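Your Questions About Moving House With Too Many Boxes
Posted in December by Maëlys Lefèvre

I wrote one little post about our move from the old place on Sundqvist Street and my inbox has not recovered. So many of you asked the same things that I'm putting the answers on one page, and I'll keep adding to it when I get a minute (and a cup of coffee). Cardboard first, then the breakables, then the boring paperwork stuff.

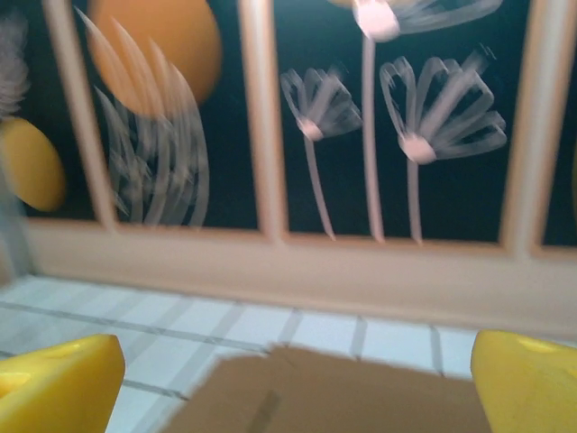
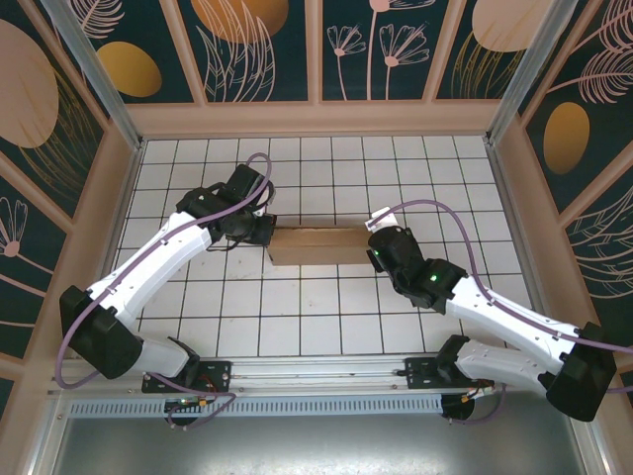
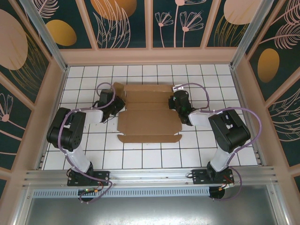

Where do you get your boxes?

Mostly from other people! Somebody on your street has just moved and would love to see the back of that pile in the hallway. I put a note up at the Ninis bakery and had more than I could carry by lunchtime. I did buy the tall wardrobe ones new, and I'd do it again, because my coats went in on their hangers and came out ready to wear.

Are used boxes really okay?

For towels, toys and pillows, sure. Press the corners with your thumbs, and if they feel soft, put that one in the recycling. I won't use anything that held produce or has a smell to it. And please don't put your grandmother's plates in a box that's already been through three moves. I did that once and I still think about the gravy boat.

How many did you need in the end?

We used 60, for two adults, one kid and a cat. That sounds like a lot until you start on the kitchen, which ate a third of them all by itself. If you collect books, add more small boxes. Small! I can't say this loudly enough — a big box full of books is a box you will be unpacking on the sidewalk.

Do I need to tape the bottom if the flaps fold into each other?

Yes. The pinwheel fold looks so clever and it holds just fine until you lift it. Run one strip along the seam and another across it, and for heavy things go over the seam twice. I went through 9 rolls of tape and bought the last two at a gas station for a silly price.

What do you write on the outside?

The room it's going to, then two or three things that are inside. "Kitchen, kettle, mugs, cat bowl" is a label I was very glad of at ten at night. Write on the side, never only on the top, or you can't read a thing once they're stacked. My husband wrote "misc" on eleven of his and we are still finding out.

Movers or a rented van?

We got two quotes. The van on its own was $430 for the day with the mileage, and the movers wanted $900. I went with the movers, a small outfit called Flusow, mainly on account of the piano and my bad knee. If you have strong friends and no piano, get the van and buy everybody dinner.

When should I start packing?

Earlier than feels reasonable. I began with the things we weren't going to touch — holiday decorations, the fondue set, summer clothes — and did a box or two each evening after dinner. The last few days are for the bathroom and the kitchen, and they'll be messy no matter what you do.

What about the cat?

She spent moving day at my friend Rosângela's, shut in the spare room with her own blanket. Then we gave her one quiet room at the new place and let her come out when she felt like it. It took her until the following evening and she went straight into the linen closet.

What do I do with all the cardboard afterward?

Pull the tape off, open up the bottoms and flatten them right away, even if you're tired. Stand them behind a door so you're not tripping on them. I kept ten of the nicest and gave the rest to a family moving out to Prostham, who I hope have passed them on again.

Did you forget anything?

The shower curtain. Also the mail forwarding, which I did two weeks late, so do that one before you even buy tape.

Recent posts
Painting a rental without losing your deposit
My one-drawer kitchen rule
What I keep in the hall closet

Comments

Rosângela Barros: Your cat is welcome back any time but she owes me a lampshade.

tilly_k: Small boxes for books, YES. Wish I'd read this before my brother's move.

Marge in 4B: Do you wrap plates flat or on edge? I've heard both.

Maëlys Lefèvre: On edge, Marge, like records, with lots of crumpled paper at the bottom. I'll add it to the page!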